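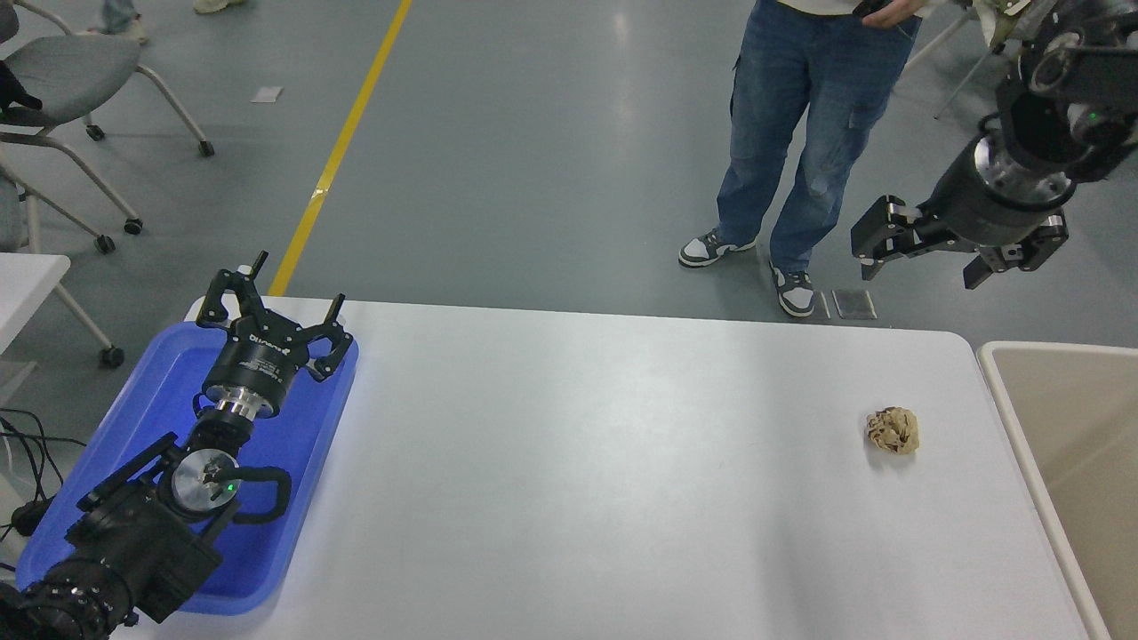 *Table 2, both arms, blue tray and paper ball.*

# Pre-run checklist, Gesholm Robotics Club

Filled in by Kulsoom Durrani, Friday. Task: Clestari (put the crumpled paper in the bin, for which the club has budgeted a whole semester).

**Area**

- [x] Tabletop clear except for tray and target. *Best it has looked since June.*
- [ ] Floor clear of litter. *Paper scrap on the floor near the yellow line. We are a paper-pickup project. Please.*
- [ ] Chairs pushed back. *Bag still hanging on one. Bags go on the hooks.*
- [x] Closed shoes on everyone near the table. *Sneakers pass.*

**Arms**

- [x] Green lights showing on both arms.
- [x] Grippers open before start.
- [ ] Cable loop on left arm checked by hand through full travel. *Hashmi says he did it. Hashmi didn't initial it. Box stays empty.*
- [x] Speed limit set to 9 percent. *Someone had left it at 100. I have my suspicions and a list.* 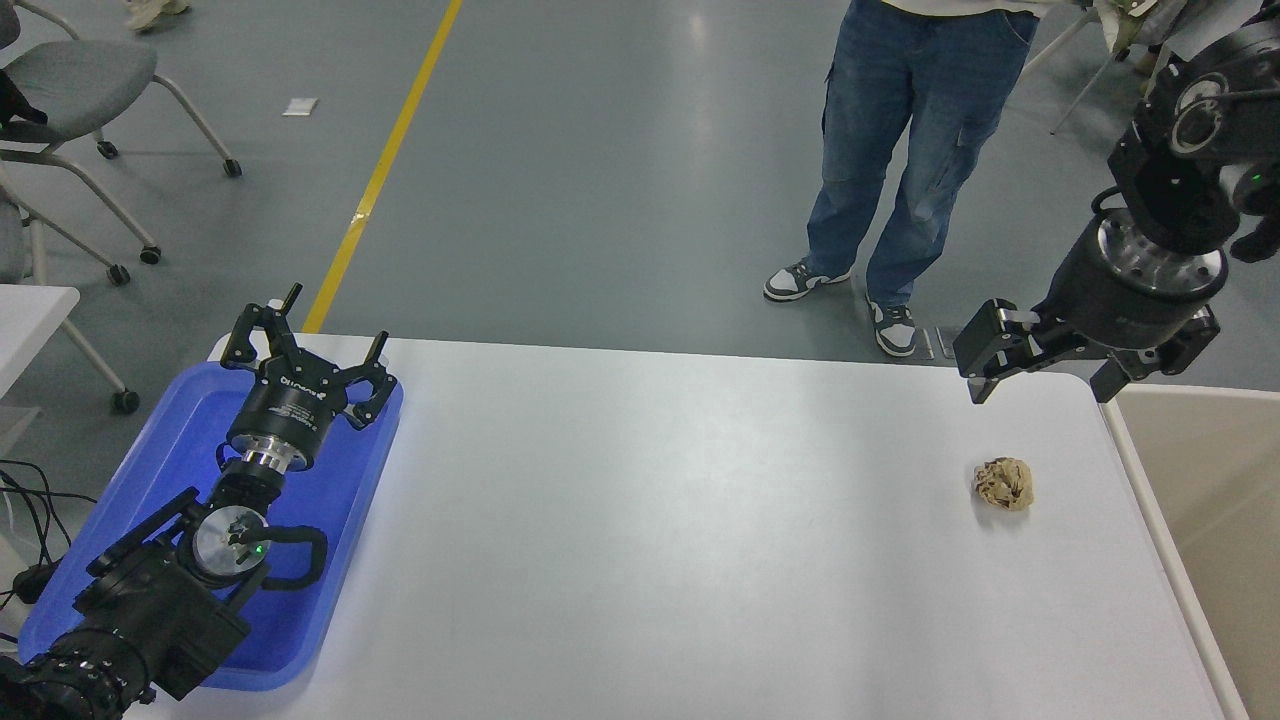

**Can I reach in and fix the paper if it lands in a bad spot?**

Only after the operator calls "hold" and the arms are stopped. Wait for the call, even if the paper looks pathetic.

**People**

- [x] One operator, named out loud.
- [x] Stop button within reach of the operator. *Within reach of the arm, I mean the human one.*
- [ ] Spotter assigned. *Three people offered to film. None offered to spot.*

**Software**

- [x] Mustatance build matches the one on the whiteboard.
- [x] Log folder has space.
- [ ] Last run's notes written up. *"It went weird" is not a note.*

Result: hold until the open boxes are done. Recheck at 3, initials next to each one, in pen.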